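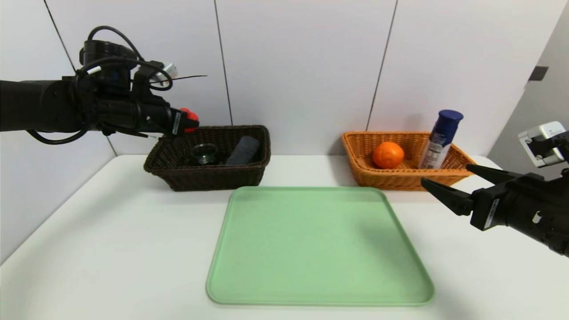

4. Puesta en marcha del programa de inventario Kevico

Buscar en el manual Introduzca una palabra Buscar

En este capítulo se explica cómo dar de alta un almacén pequeño en Kevico, registrar los artículos y hacer el primer recuento. Se supone que el programa ya está instalado (capítulo 3) y que dispone de la clave de licencia que Grarier envía por correo al administrador.

4.1 Antes de empezar

Tenga a mano lo siguiente:

- La clave de licencia.
- Una lista de las ubicaciones que va a utilizar (estanterías, mesas, bandejas, cestas).
- El lector de códigos Drestis, con la batería cargada.
- Etiquetas adhesivas en blanco para la impresora Tveit.

Nota: el lector Drestis se puede sustituir por el teclado, pero en ese caso no funcionará el recuento continuo del apartado 4.5.

4.2 Crear el almacén

1. Abra Kevico e inicie sesión como administrador.
2. En el menú Archivo, elija Nuevo almacén.
3. Escriba un nombre corto. El límite es de 30 caracteres, espacios incluidos.
4. Seleccione la unidad de recuento predeterminada. Para material suelto se recomienda «pieza».
5. Pulse Guardar. El almacén aparece en la columna izquierda con el estado «Vacío».

Precaución: la unidad predeterminada no se puede cambiar una vez registrado el primer movimiento. Si se equivoca, elimine el almacén y vuelva a crearlo.

4.3 Definir las ubicaciones

Una ubicación es cualquier sitio donde se deja material y que se puede señalar con una etiqueta. Kevico admite tres niveles: zona, mueble y recipiente. No es obligatorio usarlos todos. En un taller de una sola habitación suele bastar con mueble y recipiente.

1. Seleccione el almacén y pulse Ubicaciones.
2. Pulse Añadir y elija el nivel.
3. Escriba el código. Use letras y números, sin acentos ni espacios (por ejemplo, M2-BANDEJA1).
4. En el campo Descripción, anote el color o el material del recipiente si hay varios parecidos en la misma mesa.
5. Repita los pasos 2 a 4 para cada recipiente.
6. Imprima las etiquetas con Archivo > Imprimir códigos.
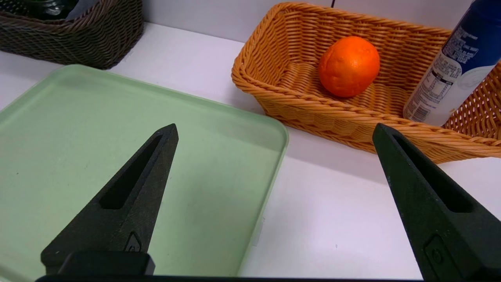 Última modificación de esta página: 2018-03-07

Pegue la etiqueta en una cara lisa. En las cestas de mimbre el adhesivo no agarra bien – conviene usar una etiqueta colgante o fijarla a una cartulina atada al borde. En las bandejas de plástico, limpie antes la superficie con un paño seco.

Nota: si cambia un recipiente de sitio, no reimprima la etiqueta. Abra la ficha de la ubicación y modifique solo el campo Mueble.

4.4 Registrar los artículos

1. Pulse Artículos > Nuevo.
2. Lea el código de barras con el lector. Si el artículo no lo tiene, pulse Generar código.
3. Rellene el nombre y la ubicación habitual.
4. Indique la existencia mínima. Con el valor 0 no se envían avisos.
5. Pulse Guardar y siguiente.

El registro manual de 200 artículos lleva aproximadamente 3 horas. Si ya tiene los datos en una hoja de cálculo, utilice Importar (capítulo 6).

Precaución: no apague el equipo mientras se muestre el mensaje «Escribiendo índice».

4.5 Primer recuento

1. Conecte el lector y espere a que el indicador quede fijo.
2. Pulse Recuento > Continuo.
3. Lea primero la etiqueta de la ubicación y después los artículos que contiene.
4. Para pasar al recipiente siguiente, lea su etiqueta. El anterior se cierra solo.
5. Al acabar, pulse Finalizar y revise la lista de diferencias.
6. Acepte las diferencias una por una o vuelva a contar la ubicación.

Si aparece el error 104, el lector ha leído un artículo sin ubicación abierta. Lea la etiqueta del recipiente y repita la última lectura. Las lecturas anteriores se conservan.

Nota: hasta la versión de septiembre, el botón Finalizar se llamaba Cerrar lote. Las capturas del capítulo 7 todavía muestran el nombre antiguo.

Contacto: Suqin Jin, documentación técnica | © Grarier | Volver arriba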